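Folding and Storing Dark Garments in a Shared Laundry Room
Project report, Textile Care module
Tegan Tautahi 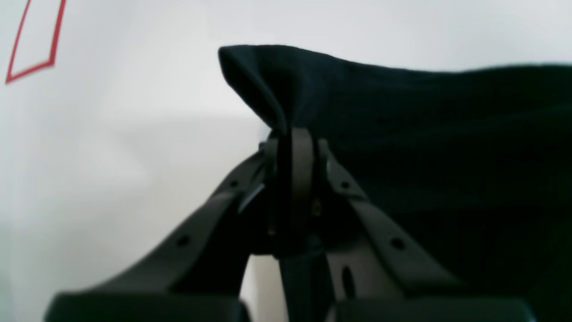 1. Background

The laundry room at Nepia House serves 65 residents and has one folding surface. Clean clothing that is not folded soon after drying ends up in a heap at the end of the worktop, and black items are the hardest to sort out again. Seams, necklines and hems do not show up well against fabric of the same colour, so people tend to roll the item up and leave it.

The aim of the project was to compare ways of folding plain black fabric and to recommend one for the notice on the laundry room wall.

2. Materials

Black cotton jersey was used for all folding trials. It was bought as a single length from Weleck and cut into T-shirt-sized panels, hemmed on all sides. A white background was chosen for the work because the outline of a black panel is easier to follow against it. An earlier attempt on a navy blanket was abandoned after one afternoon.

Panels were washed at 30 degrees without softener and dried flat. They were not ironed.

3. Method

Three folds were compared:

Fold A: in half lengthways, then in half twice across the width.
Fold B: both sides to the centre line, then in thirds from the hem.
Fold C: in half lengthways, then rolled from the hem.

Each panel was picked up by one edge, allowed to hang until it stopped swinging, and lowered on to the surface with the hem going down first. Creases were smoothed outwards from the middle before the first fold. The finished item was placed in a Nirkance shelf box, left overnight and taken out the next morning.

A fold was recorded as failed if it had opened by more than 5 cm at any edge, or if a corner of an inner layer was showing. In all, 458 folds were recorded between March and May.

4. Results

Fold B failed least often. Most of its failures came from the first step, where one side had been brought past the centre line and the layers no longer matched. Fold A was quicker but slid apart when the box was moved. Fold C held its shape in a full box and unrolled in a half-empty one.

Pick-up had more effect than expected. Panels lifted from the middle hung in a bunch and needed to be laid out again before folding could start. Panels lifted at a corner twisted on the way down.

Lint was a minor problem. It showed clearly on the black jersey but made no difference to the fold, so it was not recorded after the first week.

5. Limits

Only one fabric was tested. Jersey stretches, and a woven shirt would probably behave differently at the second step of Fold B. The panels had no sleeves. All folds were made by the author, whose speed improved during the project, and the timings are therefore left out.

6. Recommendation

Fold B should be used for the notice, with a line drawn down the centre of the worktop as a guide. Proltutik white marking tape was tried for this and stayed in place until the end of term. The drawings for the notice are in Appendix 2.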